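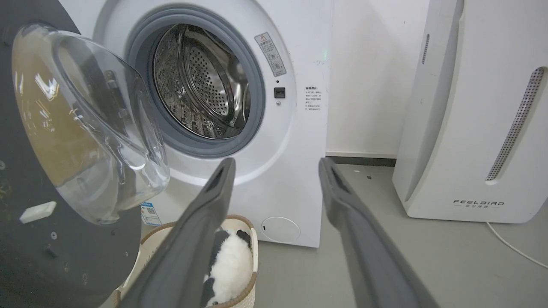 Laundry and Linen Person Wanted, Part Time

Tolevis Guest House is looking for someone to run our laundry. Casual to start, permanent part time if it suits both of us. Sorry this is a bit rushed, our last laundry person moved interstate in February and we have been filling in ever since, badly. Pillowcases in the wrong cupboard, that sort of thing.

The job

Washing, drying, folding, putting away. Sheets, towels, bath mats, tea towels, the odd doona cover. Guests' own clothes as well, if they've paid for the service. Front-loading machine, round door that swings right open, so you are down low a fair bit. Baskets are woven with a white fabric lining and they go on the floor in front of the machine. If your knees or back won't put up with that, please say so and we can talk about a stool or a stand for the basket. Not a problem, we just need to know.

On a normal shift you would

Strip anything left on the beds in the two downstairs rooms (upstairs is done by the cleaners)
Sort whites, colours, kitchen things. Kitchen things never go in with towels
Check pockets. Every pocket
Load, not too full, a sheet wrapped round everything else comes out in a knot and has to be done again
Wipe the rubber seal round the door at the end of the day and leave the door open
Feel round the inside of the drum before you walk away, small socks stick up the top
Hang out when it's fine, dryer when it isn't
Fold to our sizes, there's a sheet taped inside the linen cupboard door
Clean the filter on the first shift of the week and write it in the book
Shake out the basket lining, and wash it when it needs it

Ironing is only the good tablecloths and the front room pillowcases. There isn't much of it.

Guest washing

This is the bit we care about most. People hand over a bag of clothes and want the same clothes back. Each bag gets a ticket with the room name, one bag to one load, no mixing even if there are only three shirts in it. Read the labels. If it says hand wash, it gets hand washed in the tub. If it says dry clean only it goes back to the guest with a note, we don't have a go at it. Wool jumpers dried flat. Anything found in a pocket goes in an envelope with the ticket number, coins and receipts too.

If something shrinks or the colour runs, tell Agnes the same day. No one gets yelled at over a jumper. We do mind finding out a week later from the guest.

Hours

Four shifts a week, mornings, start at 8. Most shifts finish by lunch, long weekends run later. One of the four is always a weekend shift, you can choose which day and we try to keep it the same. School holidays are busy and we'd want you here for most of them, though swaps are fine if you sort it out early.

Pay

Casual award rate plus loading, weekend penalties paid properly, super paid. Paid fortnightly. Lunch from the kitchen on any shift over four hours. Off street parking round the back, or the bus stops at the corner.

Who would suit

Someone who likes things put back where they belong. Experience in a hotel, nursing home, hospital or share house with a lot of kids in it is all good. We don't need a certificate. You do need to be able to

Lift a full basket of damp towels and carry it out the side door, there's one step
Read care labels and our handwriting
Work on your own for a few hours without someone checking
Be gentle with other people's stuff
Turn up, or ring if you can't

Fragrance and skin allergies, let us know. We use an unscented powder for everything but there's a stain soap that bothers some people. Gloves are supplied.

Students welcome. Older workers very welcome. If your English is still coming along that's fine too, the folding sheet is mostly drawings and the house has people who speak Swedish and a bit of Lithuanian.

Training

Two paid shifts alongside Mrs Grigaitė, who set up the linen room and still comes in to do the tablecloths. She folds a fitted sheet flatter than anyone I've met and will show you as many times as you want. After that you've got the place to yourself. There's a folder on the shelf with the wash settings, which cycle for what, what to do if the door won't unlock (wait, then wait a bit more, then ring us). Please don't force the door. New latches cost money and the repair bloke takes ages to get here.

Also going, one short job

We need a hand for a single weekend to go through the old linen. Years of it, in tea chests, from when the house was called Erkel. Sort into keep, mend, rags, and the animal shelter. Dusty work, wear old clothes. Four hours each day, same hourly rate as above. You can put your hand up for this one without going for the regular job, or do both. Sania on the front desk has the list for it so leave your name with her.

How to apply

Drop in a page about yourself at the front desk, or leave a message on extension 378 and we'll ring back. Post is ok too, PO Box 1312, mark it LAUNDRY so it doesnt end up with the bookings. Please tell us

Your name and best number
Which mornings you can't do
Any laundry or housekeeping you've done, paid or at home
One person we can ring about you, not family
Whether you want the regular job, the linen weekend or both

No need for a fancy cover letter. Half a page is plenty.

Applications close Saturday, March 23, 2019. We'll ring everyone back either way, might take a few days. Short chats the week after, in the laundry itself so you can see what you'd be working with. Bring flat shoes, we'll ask you to do a load and fold a few towels. You will be paid for the hour.

Questions to Agnes Magnusson, house manager. Best time to catch her is after 2, mornings are checkouts and the phone gets missed.

Agencies please don't ring, we're hiring direct.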